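Westley Drawer & Bin Paint - Gray

14 comments
Share 22

Floor and furniture paint for wooden bins, drawers, shelf boxes, trays, toy chests. Water cleanup. Low sheen. One color on this page, gray. For the white and the dark green see the Westley cabinet page, same paint, different lids.

Sizes: 300 ml can, 1000 ml can. We had a 5 liter pail last year, it's gone, please stop asking the shop to hold one. If you need more than four of the big cans call first and we'll bring them over from the Tokska warehouse, takes two days usually.

What it's for

Inside of boxes mostly. Regular wall paint scuffs and goes chalky when you drag stuff across it all day. This dries harder. Not indestructable. Metal things with edges will still mark it, and a bin floor that gets used every day is going to look used. But it doesn't peel off in sheets like the old Skunitz formula did (we sold that for years, sorry) and you can touch up one spot without redoing the whole side.

Good on: bare pine, plywood, MDF if you seal the cut edges, old paint that's been sanded dull.

Not good on: melamine, anything waxed, anything oily. Plastic tubs, no. People try it. It comes off with a fingernail.

Coverage

The small can does a drawer or two, inside and out, two coats. The large can is enough for a set of shelf boxes. Bare plywood drinks the first coat so figure extra. If you're between sizes get the bigger one, a closed can keeps fine through a winter if it doesn't freeze.

Dry times

Touch dry in 40 minutes in a warm room. Second coat after four hours. Then leave it alone. Really. Three days before you put anything heavy in, a full week before you stack painted boxes inside each other. Most of the returns we get are from stacking too soon, the two faces stick and pull each other's paint off. In a cold garage double all of it.

Color

It's a mid gray, a little warm. Looks lighter in the can. On the screen it looks however your screen looks, so if the match matters ask for a dab card, free at the counter, or send us a stamped envelope. Batches are close but not identical. Check the batch number on the bottom and buy all your cans at once if it's one big piece.

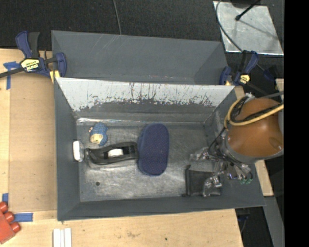 Gray bin with sloped inner walls, odds and ends inside.

Sloped sides take a bit more care than straight ones. Paint runs down and collects in the corner where the wall meets the floor. Go light, brush upward from the corner, come back after ten minutes and pick up the drips. A two inch angled brush is plenty. Foam roller for the flat bits if you want it smooth, brush marks mostly level out anyway.

Prep, short version

Empty it. Vacuum it. Wash with dish soap and water, rinse, let it dry overnight. Sand with 120 then 220, wipe off the dust. Fill the nail holes. Bare knots get a dab of Lucero knot sealer first or they'll bleed through yellow by summer. No primer needed on plywood. On MDF do one thin coat thinned with a splash of water, then two regular ones.

Rust marks, tape gum, marker

Rust stains on old wood: sand, then sealer, then paint. Paint alone won't hide them, it'll look fine for a month and then there they are again.
Tape gum: warm soapy water and a plastic scraper. Once the paint is fully cured that's safe on the paint too.
Permanent marker: rubbing alcohol takes it off but it takes the sheen off as well, so test it in a back corner.
Crayon: baking soda on a damp rag.

Cleaning after

Damp cloth. Mild soap. No abrasive powder, no melamine sponges, they polish it and you get a shiny patch you can't get rid of. Shop vac with the brush head for sawdust and crumbs.

Safety stuff

Low odor but open a window. Don't use it where food touches directly, so no bread boxes, no fruit bowls. OK for the outside of those. For toy boxes wait the full cure week. If a kid is at the chewing stage then leave the top rim bare or oil it instead. Keep off skin, it washes off with soap while wet, after that it's a few days of gray fingers.

Don't pour leftovers down the drain. Let the can dry out with cat litter in it, or take it to your county drop-off.

Shipping and pickup

Cans ship ground only. No shipping to unheated lockers from November through February, the paint freezes and turns to cottage cheese and we can't refund it. Pickup at the counter anytime we're open. Orders in before 2 pm are usually ready same day. Item no. 870 for the small can, 870-L for the large, please use the right one on the form, we fill what the form says.

Unopened cans can come back within 30 days with the receipt. Tinted cans can't. This color isn't tinted so you're ok.

Questions we get

Can I spray it? Yes, thinned ten percent, 1.8 tip or so. Two light coats. Clean the gun right away.

Does it need a clear coat? No. You can put one over it on a work bench or a bin that takes a beating. Use the Lucero water based matte. Oil based goes yellow over gray and looks awful.

Will it go over chalk paint? If you seal the chalk paint first. Otherwise it soaks in patchy.

Outdoors? Covered porch yes, rain no. Get the deck paint.

Can I mix it with the white? Yes, same base. Write down the amounts or you'll never hit it twice. Mix enough for the whole job plus some for touchups, keep it in a jam jar.

My second coat wrinkled. First coat wasn't dry. Let it harden a couple days, sand it flat, go again with a thinner coat. Happens a lot in damp weather.

Is the old Skunitz gray the same shade? No, that one was bluer. Touching up a Skunitz piece with this will show. Repaint the full panel, edge to edge, and its hardly noticable.

Goes with

Lucero knot sealer, small bottle
Lucero matte clear, water based
Angled brush, 2 in
Foam roller, 4 in, with tray
Sanding pad pack, 120/220

Can't find the pads on the site? They're under floors for some reason. Working on it.

Contact the counter | Store hours | Returns | © Westley Paint & Supply | Back to top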